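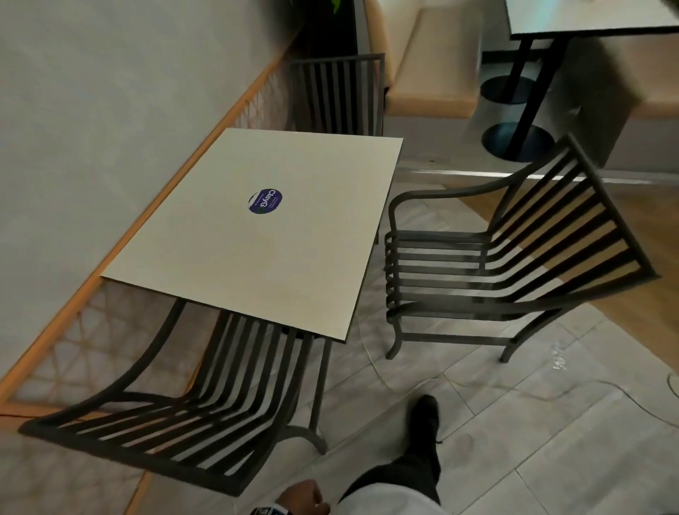
Flirton practice track: new noise rule

Last updated: May

mudplug_2
Got a note from the club at Flirton. From next month every bike gets a static noise test at the gate before practice, and the 2-strokes go out in their own session at the end of the day. Anyone know if Ovonwood are doing the same?

Semwal100
Ovonwood has tested at the gate for years. It takes a minute per bike. Bring spare packing for your silencer and you'll be fine.

mudplug_2
The testing doesn't bother me. Putting the 2-strokes last does. By then the back straight is all braking bumps and the ruts on the first corner are axle deep.

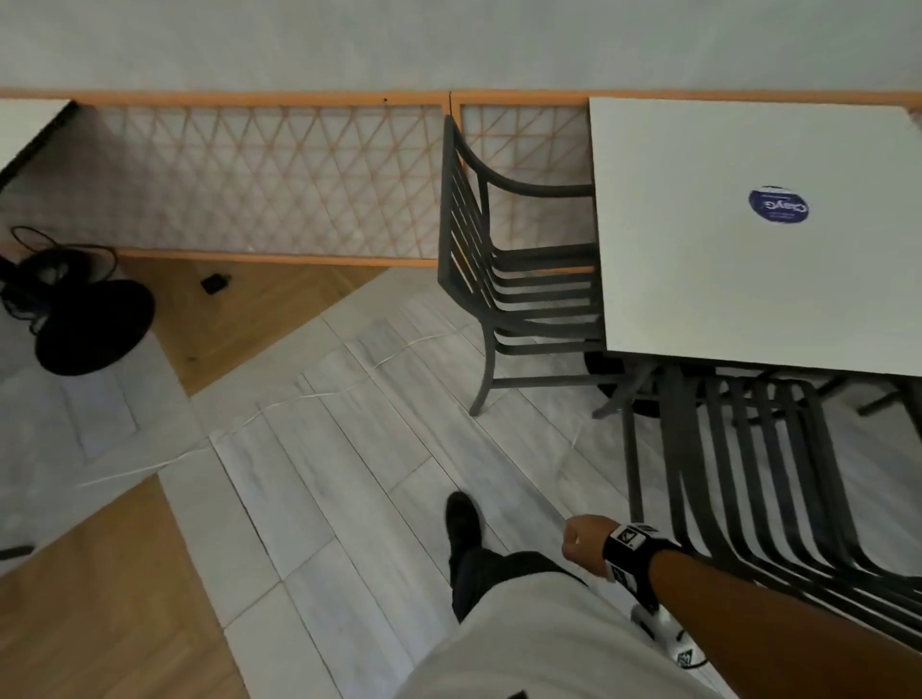 My lad is on an 85 and he struggles with it when it's that rough. Last month he did four laps and came in.

Adhiambo Okoth
They could grade it at lunch. Delard do that and the afternoon riders get a decent track. Has anyone asked the club?

rutfinder
I asked. They said the tractor is hired for the morning only. I don't think the split is fair either, my 125 is quieter than half the 450s there.

Semwal100
Disagree. The complaints from the houses are about the 2-strokes, rightly or wrongly. Lose the track and we all end up driving to Delard.
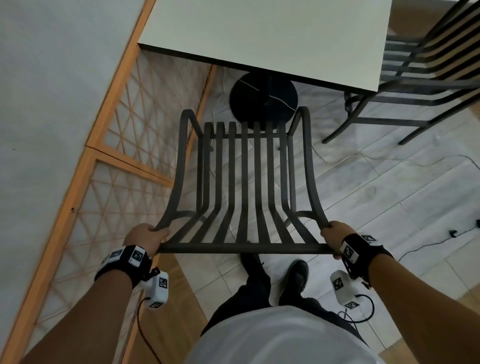

Laimutė Lapiņa
Racing on a rough track is what you get in the second moto anyway, so I'd treat it as practice. I do think the juniors should go out early whatever they ride.

mudplug_2
I could live with that. I'll email the club about the juniors and post the answer.

rutfinder
Ask about the tractor again as well.

Contact us | Copyright Flirton Riders Forum | Back to top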